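Search the forum
Advanced search

Forum > Drums and Percussion > Practice at home

Quiet practice in a first-floor flat – what do you all do?

Started by Radu Stoica, July, 7.40 pm

Radu_S wrote:
Evening all. We've moved above a very sweet retired couple and I'd hate to be the reason they dread teatime. I've got 70 quid left after the move and I'm torn between a rubber practice pad and a set of mesh heads for the old kit. What would you go for?

peishan_h wrote:
Welcome, Radu! Pad, every time. I did my first 100 hours on one and my hands have never been better (my poor husband might tell you otherwise, he could hear the tapping through two doors). Put a folded towel under the stand and go and say hello downstairs before you start – people forgive a lot once they've met you.

Ines Seixas wrote:
I'm going to disagree, very fondly. A pad teaches your hands and leaves your feet asleep. Save up a bit longer and do the mesh heads, or you'll sit down at a real kit and feel like a beginner all over again.

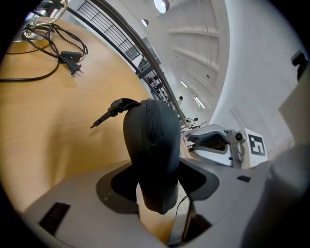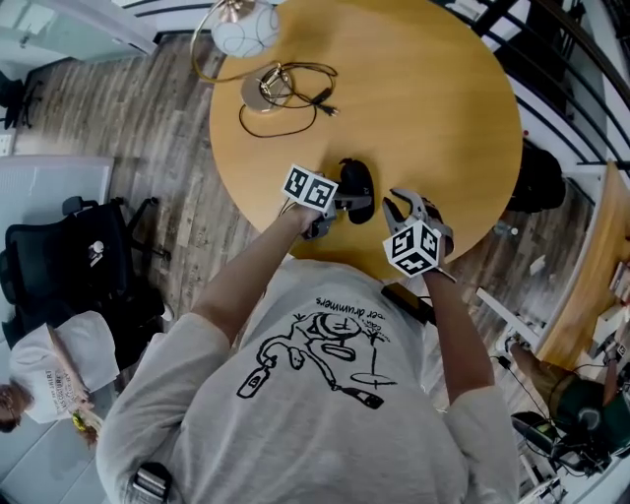
A little zip-up pouch, and a drummers shirt at the round table

peishan_h wrote:
Ines, feet can practise on a carpet for nothing! I do mine while the kettle boils.

Ines Seixas wrote:
Ha, fair, but a carpet doesn't push back like a pedal does.

Radu_S wrote:
Thank you both, lovely lot on here. Pad first, then, and mesh heads when I'm flush. I'll take some biscuits downstairs tomorrow.

Recent threads
Hetivach sticks, any good?
Squeaky pedal again
Brushes for a beginner
Where do you keep your drum keys?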